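Sample tray

A sample tray is a shallow tray with raised edges, used to keep small containers together on a table or bench. The rims stop vials from rolling off and hold minor spills. Trays are made in plastic, metal or coated wood, and most are rectangular.

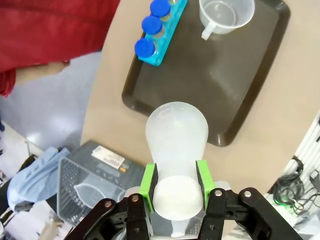 Vials are usually stood in a rack on the tray, with their caps facing up. Colored screw caps help users tell one set from another – blue is a common choice. Measuring cups and plastic bottles are set beside the rack, where there is room to pour. A 50 ml cup is enough for most small jobs.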